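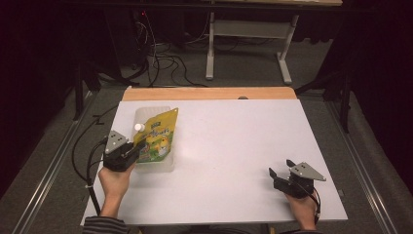

Spouted pouch with a white cap and Korean-language printing, propped against a translucent plastic tub.

Spouted pouch

A spouted pouch (also spout pouch, cap pouch or, in some trade catalogues, cheer pack style pouch) is a flexible package made from laminated film and fitted with a rigid plastic spout, normally closed by a screw cap. It is used for drinks, jellies, fruit purées, yogurt, sauces, liquid soap and refills for household cleaners. The spout may be placed at the centre of the top edge or set into one upper corner. Corner spouts are usual on refill packs and are also found on drinks and foods.

The spouted pouch is a development of the stand-up pouch, from which it takes its folded base, and is distinguished from the foil drink pouch pierced with a straw by the fact that it can be closed again after opening.

Contents
1 Construction
2 Spouts and caps
3 Filling
4 Printing and labelling
5 Household use
6 Storage and display
7 Disposal and recycling
8 Regional usage
9 See also

Construction

The body of a spouted pouch is cut from a laminate of two to four layers. The outer layer, commonly polyester or nylon, carries the printing on its inner face so that the ink is protected from rubbing. A middle layer of aluminium foil or metallized film may be included as a barrier to light and oxygen. The innermost layer is polyethylene or polypropylene and serves as the sealing surface. Polypropylene is preferred where the filled pouch is to be heat-treated, as it tolerates higher temperatures.

Two main forms are made. In the gusseted form, the sides are folded inward and the spout is welded between the panels at the top, giving a narrow, upright pack that is convenient to hold in one hand. In the doypack form, the front and back panels are joined at the sides and a separate piece of film is folded into the base. When the pouch is filled, the base opens into an oval and the pack stands unaided. As the contents are used the base loses its tension, and a partly emptied pouch will often lean or fall over. Some makers add a stiffened seal at the corners of the base to delay this.

Flat pouches with no gusset are also produced. They are generally sold in small sizes, packed several to a carton, and are not intended to stand.

Spouts and caps

The spout is injection-moulded, most often in polyethylene, and has a boat-shaped lower part known in the trade as the canoe. The canoe has horizontal ribs along both sides. During manufacture it is placed between the film panels and the two are welded with heated jaws, the ribs softening and merging with the film. Leaks in finished pouches occur chiefly at the pointed ends of the canoe, where the two panels meet beyond the fitment.

The bore of the spout is chosen to suit the contents. Thin drinks are supplied with narrow spouts to limit the flow. Purées containing fibre or small pieces need a wider opening, and detergent refills wider still. Some beverage spouts have a short tube extending into the pouch, with side openings that keep the liquid moving when the film collapses against the tube.

Caps are threaded and usually carry a tamper-evident band that separates on first opening. Caps on products meant for small children are frequently much larger than the spout itself, with an open outer ring or vanes that allow air to pass. White is a common cap colour, as uncoloured stock caps can be used across several products in a range.

Filling

Pouches are supplied to the filler in one of two ways. Premade pouches arrive with the spout already welded in place, hanging by their necks in long plastic rails, and are filled through the spout before being capped. Alternatively, the pouch is formed from a roll of film on the filling line, filled through the open top, and closed as the spout is inserted. The first method is slower but keeps the sealing area free of product. The second is used for high-volume lines.

Shelf-stable foods are either filled hot and inverted briefly so that the contents heat the cap and spout, or filled cold and heated afterward in a retort. Chilled products such as yogurt need neither treatment but must be kept refrigerated through distribution.

The regional packer Broltby, which fills fruit purée under contract, gives the capacity of its smallest gusseted line as 66 grams and that of its standard line as 118 grams. Its corner-spout refill for liquid hand soap holds 450 millilitres. The Iltach series of catering pouches, intended for sauces and dressings, extends to 812 millilitres and is supplied with a moulded handle opening in the upper seal.

Printing and labelling

Almost the whole surface of a pouch can be printed, and the format is accordingly favoured for products that depend on illustration. Cartoon characters are widespread on drinks and snacks for children. Colour is often used to separate flavours within a range, with the character and layout kept the same from one flavour to the next.

The curvature of a filled pouch presents difficulties for the designer. Text placed near the side seals turns away from the reader, and text near the base is distorted when the gusset opens. Product names are for this reason set in the upper part of the panel, with illustrations lower down where some distortion is tolerable. Bar codes are printed on the back panel, clear of the folds. Date codes are applied at the time of filling, generally on or just beneath the top seal.

In Canada, imported pouches are normally sold with an adhesive label giving mandatory information in English and French. The label is placed on the back panel where space allows. Labels applied across a fold tend to lift in the refrigerator, and importers are advised to have them affixed before the pouches are cased.

Household use

Spouted pouches are opened by turning the cap until the band breaks. Holding the pouch by the rigid neck of the spout while turning the cap prevents the contents from being squeezed out. This is of some importance with full pouches, which have little free space and discharge readily under light pressure on the panels.

The remaining contents are recovered by pressing the pouch flat from the base toward the spout. Thick products leave more residue than thin ones, and residue collects mainly in the folds of the gusset and in the corner opposite an offset spout. Koen Hoekstra, in a survey of refill packaging for household products, recommended hanging the pouch with its spout downward over the receiving bottle and leaving it to drain, a method that depends on the bottle being wide enough to hold the spout upright. He found that users seldom cut the pouch open, although this recovers the most product.

Once opened, food pouches are treated in the same manner as any other opened container of the same food. Drinking directly from the spout introduces saliva to the contents, and instructions on infant foods commonly direct that the portion to be served first be emptied onto a spoon or into a bowl.

Storage and display

The chief inconvenience of the spouted pouch in storage is its lack of stability. Full pouches may be stood in rows, where they support one another, but a single pouch at the end of a row is liable to slump. Shops use shallow trays, hanging strips or shelf-ready cartons with a raised front lip.

In the home, pouches are most often kept upright in an open-topped tub or bin, or propped against its wall. Translucent plastic tubs are suited to this purpose, as they are easily wiped and the contents can be made out from the side. The walls should come to at least half the height of the pouch; in a lower container, a pouch with a corner spout tends to tip toward the spout side. Several brands of kitchen organizer are sold with dividers for pouches, among them the Amano bin, which has removable partitions, and the narrower Ekuto, designed for refrigerator doors.

Pouches should not be stored beneath heavy goods. The film itself is resistant to puncture, but sustained pressure strains the welds around the spout. Freezing is possible for some purées, provided the pouch is not completely full – packs sold for freezing leave a headspace for expansion.

Disposal and recycling

A spouted pouch weighs considerably less than a glass or rigid plastic container of equal capacity and takes up little room before filling. Its recovery after use is more difficult. Laminates of unlike plastics, particularly those including foil, cannot readily be separated, and many municipal collections do not accept them. Caps are sometimes accepted separately, although small items may be lost in sorting.

Pouches made wholly from polyethylene, including the spout and cap, have been introduced to address the problem. In a paper presented in September, Riku Shibata compared single-material pouches with conventional laminates and noted a shorter shelf life for acidic fruit products in the former. The paper proposed their use first for soaps and cleaners, where the demands on the oxygen barrier are lower.

Regional usage

In Japan and South Korea the format is well established for jelly drinks, juices and refills for toiletries. In Canada and Australia it is associated above all with fruit purée and yogurt for children. The terms "squeeze pouch" and, in Australia, "yogurt pouch" are used in everyday speech whatever the position of the spout. "Refill" alone generally denotes the larger, non-food sizes.

See also

Stand-up pouch
Drink pouch
Retort packaging
Screw cap
Food storage container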